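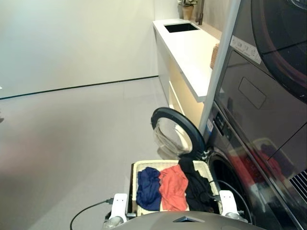 **To:** Undico Community Grants
**From:** Renusville Football Club, club office
**Re:** Progress report, youth and women's soccer program, second installment

You asked for a report "in plain terms, with attention to outcomes." The outcomes first, then: the under-12s finished fifth, the under-14s finished ninth, and the women's side finished second and would like it known that they were robbed. The league has reviewed the offside call at Bastos and found nothing wrong with it. We have stopped writing to the league.

## Registration

The program now has 832 registered players across all age groups. The target in our application was 1000, a figure chosen late at night because it looked good in the box. We will not reach it this season. We might next season if the school in Utura lets us run a session on its field, which it has been considering since March with great thoroughness.

Growth has been strongest in the under-10s, where we had to add a second group, and weakest in the under-16 boys, who discovered jobs, cars and each other's basements. We lost one full team there and folded the remaining players into the under-18 squad. Results have been mixed. They are learning a lot about physical play, mostly from the ground.

## Coaching

The grant paid for 14 coaches to take the entry-level licence course. Ten passed the first time. Three have retaken the written part and passed, and one has decided that he prefers to coach by instinct, for which no certificate is available. He is still with us as an assistant and runs the warm-up.

Each licensed coach is now paired with one age group for the whole season. Previously we assigned whoever arrived first. Parents have noticed the change, and complaints to the office are down, although the ones that remain have gotten longer.

We had also promised a goalkeeping coach. We found one in the spring, a former college keeper who comes up from Bastos twice a week. The women's side let in 10 goals in the second half of the season and far more than that in the first. We would love to credit the grant for all of it, but they also stopped passing across their own box.

## Fields

The lower field drains now. This was the largest single line in the budget, and we understand that a drain doesn't make for an exciting site visit. Even so, we played every home game on it after the work was finished, including one in weather that would have had ducks on the halfway line a year ago.

The upper field is another matter. The contractor found an old footing under the north corner, which belonged to a grandstand that appears on no map the town could give us. It has been dug out and filled, and the corner has settled by an inch or so. Visiting teams take their corner kicks from it in the first half if we win the toss.

Floodlights are delayed. The poles are here and the lamps are here. The permit isn't.

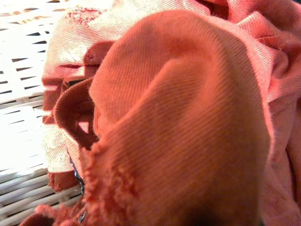

*Page last changed: 2023-06-13*

## Budget

Spending is within the approved total, though it hasn't always stayed in the lines where you put it. Travel came in over, since the league moved four away games to the far end of the county. Equipment came in under, thanks to a supplier who sent twice the number of training balls we ordered and then declined, in writing, to take them back. With your approval, we would like to move what's left in equipment to travel. The request form is attached, as is the form requesting the form.

The floodlight money is untouched and sits in its own account. We ask to carry it into the next period.

## Next period

- Finish the floodlights, permit willing
- Start the Utura session, if the school agrees
- Rebuild an under-16 boys' team, with a recruiting evening at the high school
- Relay the turf in the north corner of the upper field
- Enter a second women's team in the county division – enough players have signed up, and several are quite angry about Bastos

## Things we'd do differently

We should have applied for the permit before ordering the poles. We should also have asked the players what practice times suited them before printing the schedule, and not after. The second printing is included in the budget under "communications."

The season's fixture list and the signed coaching certificates are in the attached folder. The next report is due at the end of the fall season, and the office can arrange a site visit any time before then. Bring boots for the upper field.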